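Ticket 2630, workshop queue
Subject: Dell tower from Kilcombe office, no display after memory change
Opened: January 4, 2026
Status: waiting for customer

Customer reports that the tower powers on but the monitor stays black. It worked until November, then was stored, and somebody at the office added memory before it was started again. The clock was also wrong each time, they said. They need the accounting files from the hard drive, so please do not wipe anything.

Step 1. Tried our own monitor and cable from the Starkden bench. Same result, fans run, no picture.

Step 2. Unplugged from the wall, held the power button for 9 seconds, laid the tower on its side and took off the cover. The power supply is at the front on this one and the drive has a blue handle.
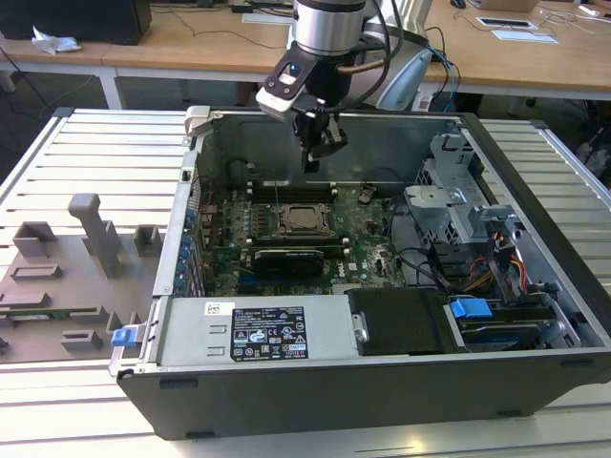 Step 3. Removed all memory and tried one module only, in the first slot. Still black. Moved the same module to the next slot, still black. I have written the slot order on the paper in the tray, please keep it together with the modules.

Step 4. Took out the graphics card and used the connector on the board. No change, so I do not suspect the card at this moment. The coin cell measured low on the meter. It sits near the BATTERY label, and you must be careful with the small wires beside it. I have ordered 2 cells from Keskinen, one to fit and one for the drawer.

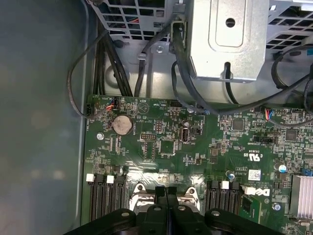
Could a flat coin cell alone be the reason for the black screen?
On some boards it can, but more often it only makes the clock and the settings get lost. I will fit the new cell first as it is cheap, and then clear the settings before we judge the board.

Step 5. Next point is the processor. Before it is lifted, check the lever is fully released, and put the processor in the grey antistatic tray. Look at the socket under the lamp from two directions. If any contact is bent, stop and write it in this ticket. Do not try to straighten it without asking.
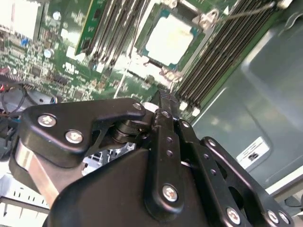 Inura Computer Repairs
Bench technician, second shift

The customer was told by phone that the hard drive can be read in another machine, whatever happens with the board. They have agreed to the copy but not yet to the labour for a replacement board. Quote was sent by email, please do not order the board until they answer.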